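Why Do Cords Get Tangled?

Think about the last time you picked up a cord and found it knotted to three other things. You did not tie those knots. Cords get mixed up very easily, and cloth bunches up in much the same way. 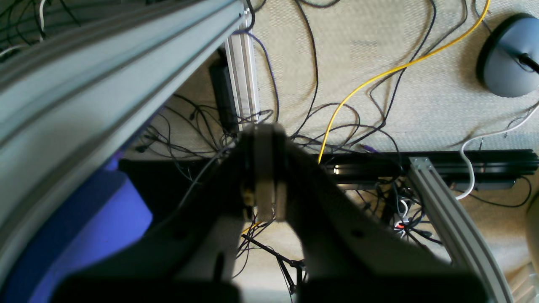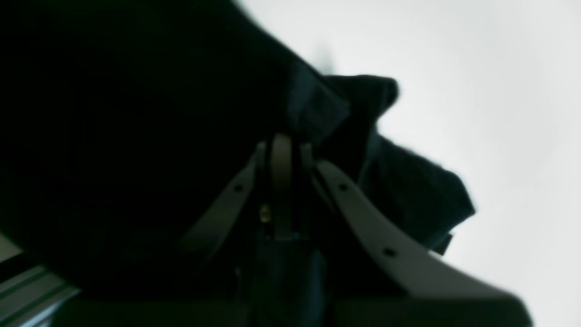 First picture: tangled cables on a carpet. Second picture: dark fabric in folds.

A cord is long, thin and bendy. Each time it is moved, its ends can slip through a loop. One loop is easy to undo. Add 5 cords and there are many more loops to slip through.

Cloth does not knot as easily because it is wide. When you drop it, it folds over itself in layers — the folds stay until someone shakes it out.

How to sort out a tangle

Ask an adult to unplug everything first. Find one loose end and follow it back with your fingers. Do not pull hard, as this makes knots tighter. Work on one cord at a time, and lay it to the side when it is free. Then wind it in wide circles and close it with a soft tie.

Try it: drop a piece of string 30 inches long into a box. Shake the box, then look inside. Now try again with 2 pieces.

Plilville Children's Pages, Sep 22, 2025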